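Live Sound for Small Venues
Unit 4: Gain Structure and the Line Check

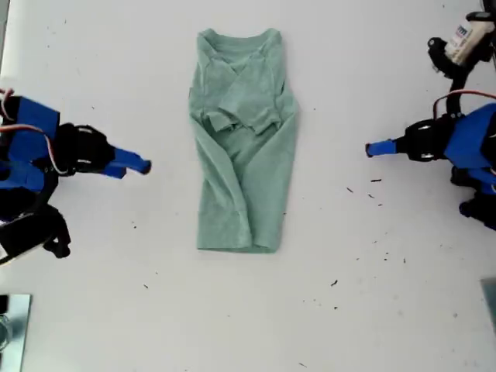

Sage-green long-sleeved top, partly folded, on a white surface.

Instructor: Sushil Maurya
Revised 20 June 2023

4.1 Signal path

A vocal microphone puts out a very small voltage. The preamp at the top of the channel strip raises it to line level, and every later stage (equalizer, insert, fader, group, main bus) expects to receive it there. Noise picked up before the preamp is amplified along with the voice. A preamp set too low forces the operator to make up level at the fader, which raises the noise of all the stages between.

Set gain first, with the channel fader down. Ask for the loudest passage of the loudest song. Singers hold back during a check, so leave 10 dB more headroom than the meter suggests you need. Then bring the fader to its zero mark and set the mix from there.

4.2 Input list

The input list is written before load-in and taped to the stage box. For a folk duo with a guest fiddle, a workable list is:

1 Lead vocal, dynamic
2 Second vocal, dynamic
3 Acoustic guitar, active DI
4 Fiddle, clip-on condenser, phantom power on
5 Accordion, dynamic on short stand
6 Spare vocal line, patched and muted

Keep vocals on adjacent channels. If the act changes its lineup between sets, do not renumber; mute what is not in use.

4.3 High-pass filter

Engage the filter on every vocal channel. A setting near 100 Hz removes stand noise and most handling noise. The fiddle can go higher. The lowest string on a bass guitar in standard tuning sits a little above 40 Hz, so the filter on a bass channel is normally left out.

4.4 Line check

Work in list order, one source at a time, with the mains muted. Confirm signal, then polarity on any paired microphones, then monitor send. The stage hand calls the channel number — not the name of the player — and waits for an answer before moving on.

Phantom power is switched with the channel muted. Allow a few seconds before unmuting.

4.5 Monitors

Wedges go in the null of the microphone. For a cardioid pattern that is directly behind it; for a supercardioid it is off to each side of the rear axis. Raise the wedge until the first ring, note the frequency, cut it by 3 dB, and repeat once. A third or fourth cut usually means the wedge is in the wrong place.

Ringing at 1,000 Hz is easy to hear and easy to over-correct. Narrow the filter before deepening it.

4.6 Worked case: Plavitz, March

Two acts, shared backline. The opening act, Won, used channels 1 to 3. The headliner, Dradness, used the full list. The accordion channel clipped in the second song. The operator pulled the fader down, which made the channel quieter and left the distortion in place. The correct step was to reduce preamp gain and restore the fader.

Reading for Unit 5: Prorkix console manual, sections on groups and mute scenes. Bring a completed input list for an act of at least four players.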